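Olatunji (children's game)

Olatunji is a role-play game for tablets and phones aimed at children aged three to six. It was designed by Antigoni Alexiou and released by the small studio Faltico. The player helps a young giraffe named Olatunji get through a day at his grandmother's bakery, from tying on an apron to sweeping up the flour at closing time.

Gameplay
There are 40 short activities, and a child can open any of them from the first minute. Nothing is locked, timed or scored! Dough can be stretched, dropped, stuck to the ceiling and peeled off again, and the giraffe has a different reaction to each mishap. Spoken words are few, so children who cannot read yet manage perfectly well on their own.

One of the best-loved activities is the bread oven, where loaves puff up into animal shapes depending on how they were kneaded. Finished loaves go on a shelf and stay there between visits.

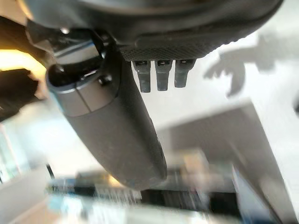 Art and sound
Marina Karras painted the backgrounds in watercolor, 70 in all, and many of them hide a tiny mouse who waves when tapped. The cheerful score by Timo Oltmanns is played on toy piano, spoons and mixing bowls.

Later versions
An update in February 2022 added a picnic chapter and a wonderfully messy jam-making activity. A follow-up, Urkmont, moves the giraffe to a mountain village and lets two children play together on one screen.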